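Feed > Makers > Threads > Emanuel Furtună

Home Explore Workshop Log Replies Media

Two-hand build, simulation side. Long thread, mostly for my own records.

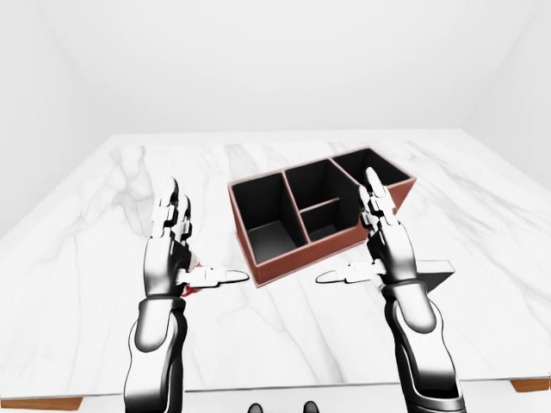 The job for this month is getting two hands to work together before I spend any more on parts. I build the hardware at Netham, the shared shop I rent a bench in, but the practice runs are on my desktop at home. The task is desk tidying. Small things on the table go into an organizer, and the organizer is set at an angle to the arms so the software can't get lazy about which way the compartments run. The left hand has the red piece in the crook of the thumb at this point. I want it in the big compartment on the left end.

The simulator setup is called Zoltusgate. I named the folder that two years ago and never changed it. The hardware project is Anach. If I mix them up below, Zoltusgate is the software and Anach is the thing with screws in it.

Start pose first. Palms facing each other, fingers up, thumbs pointing in. I used to start with the hands flat and open and the fingers would clip the tabletop on the first move. With the fingers vertical there is room to come down from above.

Downside of this pose is that the right hand covers part of the far compartment from the head camera. The planner then guesses where the edge is. For now I don't send anything to that compartment until the right hand has moved out of the way. Ugly but fine.

The marble table was the default and I kept it. I tried a plain gray one and the reflections off the white plates were easier on the eyes, but the depth numbers were the same, so I put the marble back.

Grip numbers, since Munteanu asked in the last thread. I ran 200 attempts per setting. The thumb force that worked best was two steps lower than what I had been using. Too much force and the piece squirts out sideways when the fingers close. Same thing happens with the real thumb on the bench, so at least the two agree.

Friction is the part I trust least. The simulated fingertips are a single number. The printed ones have rubber pads that I cut by hand, and no two of them are the same thickness. I measured six pads and stopped measuring.

Where Anach is: left hand assembled, right hand missing its wrist. The wrist bearing I ordered was the wrong bore. The replacement is in. I have the housing reprinting at Netham now – five hours, if the nozzle doesn't clog again.

Cable routing is changed from the last version. The tendons used to run over the outside of the wrist and rub when it turned. They go through the middle now. It took a bigger hole than I wanted and I had to thicken the wall behind it.

Somebody asked why hands and not grippers. A two-finger gripper would do this task with a quarter of the trouble. I wanted to build hands. I also want to hold a screwdriver with one eventually, and a gripper is bad at that.

Handoff between hands is next. Left picks up, passes to right, right places. In simulation the pass goes wrong mostly at the release, where the left thumb opens before the right fingers have settled. I added a short wait and it helped. A better fix would be to check contact on both sides and skip the timer. That is on the list.

Other things on the list: joint limits on the little finger are still wrong, the organizer needs a heavier mass so it stops sliding when a knuckle touches it, and I need to write down my servo offsets somewhere other than a piece of tape.

Files go up when the wrist is done. I am not posting the old wrist, please stop asking for it, it cracks along the layer lines.

Plan is to have both real hands moving on the bench by December. I'll add to this thread when the housing is off the printer and I know if the bearing fits.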